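Wivura Tarpaulin Cover Sheet, Side-Tension Type

Replacement cover for light truck bodies with a bow frame. Supplied as one piece with the roof, both sides and the front panel welded together. The rear flap is ordered separately.

Specifications

Fabric: PVC-coated polyester, lacquered both sides
Weight: 298 g per running strap set (buckles included)
Eyelets: oval, brass, pitch set to the order form
Colors: light gray, white, dark blue, green
Seams: hot-air welded, double at the roof edge
Lead time: 11 working days from approved measurements
Warranty: 3 years on seams, 1 year on fabric coating

Measuring

Measure the bow frame with the old cover removed. Take the inside height at the front and rear bows, as frames that have been in service for a while often sag toward the tailgate. Enter both values. Covers cut from a single height value are not exchanged.

Eyelet positions are measured from the front left corner of the body. Do not copy them from the old cover, which may have stretched.

Fitting

Unfold the cover on a clean floor and lift it over the frame from the front. Fit the front panel first, then both sides. Leave the straps one notch loose for the first day on the road, then tighten.
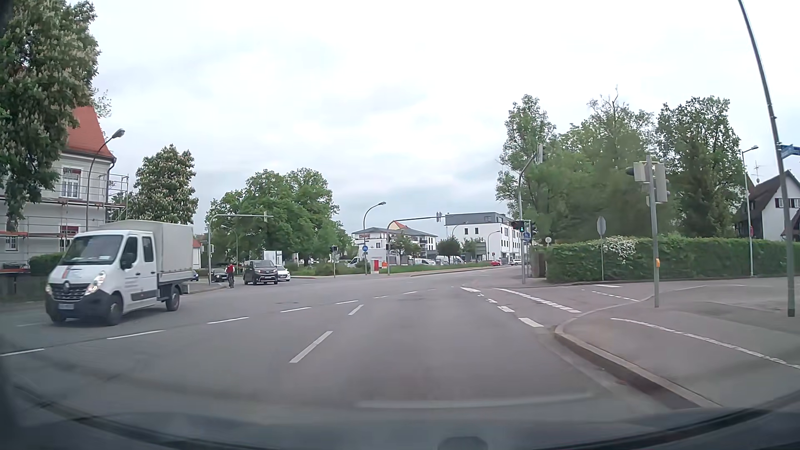 Clean with water and a mild soap. Solvents and pressure washers held close to the seams will lift the lacquer. Small cuts can be closed with repair kit Zondlow, sold in all stock colors.

Orders and drawings: Iveta Mikuš, Lollville warehouse. Minimum order one piece. Data sheet revised August 2018.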